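TURKDEN REGIONAL TOURISM ASSOCIATION

Minutes of the Digital and Publications Working Group

Held in May, commencing 9.30 am

Chair: Trinh Thái

Apologies: received from the Vesska Valley member representative and accepted.

1. Minutes of the previous meeting

The minutes of the previous meeting were taken as read and confirmed, with one correction. Under item 4, "page titles" should read "page headings". The Chair signed the corrected copy.

2. Matters arising

2.1 The old events subdomain has been retired and its pages redirected to the main website. Three redirects were found to point to the home page when they should point to the relevant event. The web officer is to correct these.

2.2 The request for a second log-in to the keyword reporting tool was declined by the Association's office on cost grounds. Members may ask the web officer for an export at any time.

3. Review of member listings

3.1 The web officer tabled the review of member listings. The website carries 459 listings, of which 33 have no description beyond a business name and telephone number. A further group use text copied word for word from the member's own site or from a booking site.

3.2 The meeting discussed whether copied text should be removed at once or left until replaced. It was noted that several of the affected members operate seasonally and are hard to reach before spring. The meeting preferred to leave existing text in place and to write to members in the first instance.

3.3 Horkex Communications, the Association's copywriting contractor, has quoted for rewriting listings at a fixed rate per page. The quotation allows for one round of changes by the member. Members asked whether a second round could be included for accommodation listings, where room types and tariffs are often queried. The Chair undertook to raise this with the contractor.

Resolved: That Horkex Communications be engaged to rewrite the 33 incomplete listings, and that the copied listings be considered once that work has been delivered.

4. Town and locality pages

4.1 Drafts for the Turkden and Vesska pages were circulated before the meeting. The Turkden draft was approved subject to the removal of a paragraph on the former railway timetable. The Vesska draft was considered too long at the top - the walking tracks, which attract the most searches, are not mentioned until the fourth paragraph. It was returned for reordering.

4.2 Members queried the repetition of the phrase "things to do in Vesska" in the same draft. The web officer advised that it could be used once in the heading and once in the body, and otherwise left out. This was agreed and is to be added to the style sheet.

4.3 The style sheet was further amended to require Australian spelling in all commissioned copy, including "kilometre", "harbour" and "travelling", and to require the accents in Nông to be retained in headings and body text. Web addresses will continue to use the unaccented form.

5. Nông Festival pages

5.1 The festival pages received 630 visits from search in the reporting period. Most visitors arrived at last year's program. The meeting agreed that a single permanent page, updated each year, was preferable to a new page for each program.

5.2 Past programs are to be kept in an archive section and linked from the foot of the permanent page.

Action: Web officer to prepare the permanent page for circulation ahead of the next meeting.

6. Articles calendar

6.1 The calendar provides for 18 articles over the coming year. Members were asked to nominate subjects from their own localities, with a contact for each. Subjects already covered on the website will be treated as updates to the existing article.

6.2 Concern was expressed that articles submitted by members were waiting several weeks for editing. The Chair proposed that submitted articles be acknowledged on receipt and given an expected publication month. Agreed.

7. General business

7.1 Image captions on the accommodation pages are inconsistent. Deferred to the next meeting.

7.2 The newsletter sign-up form will be moved from the side column to the foot of each page.

8. Close

There being no further business, the meeting closed at 11.10 am. The next meeting will be held at the Association's office on a date to be advised.
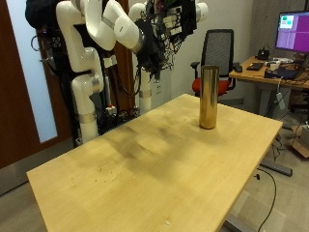

Trinh Thái has since asked that item 3.3 also record that the rate quoted by Horkex excludes GST, and that any second round of changes for accommodation listings would need to come back to the working group before it is accepted.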